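Getting a policy to seat a RAM stick, part two

Last time I got Clutis talking to the arm. Now for the fun bit: teaching it to put memory into a desktop with the case lying flat! I train on short demos, and each one starts with the module already in the gripper, held over the board. Keep the side panel off and leave the CPU cooler out so the fingers have room. 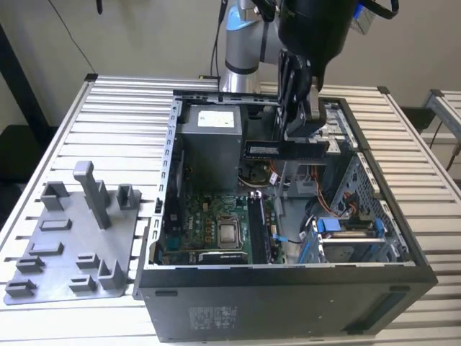
How many demos do I need?
I used 144, and my Flirnix policy stopped improving well before the last batch.

Next, split every demo into 2 phases, approach and press. I trained them as one long motion back in September and the arm kept pushing early (ugh). Label the switch at first contact, then train each phase for 2,000 steps with the same settings. Before you run anything, check that your camera can see the whole slot, and redo your calibration if the case has been bumped.
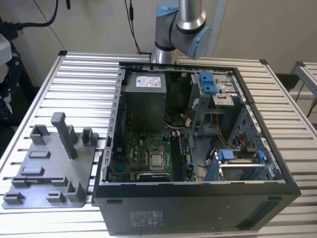 The open case on the slatted table, with the fixture plate to its left.

Save your checkpoints before you touch the press force. I start low and nudge it up between runs.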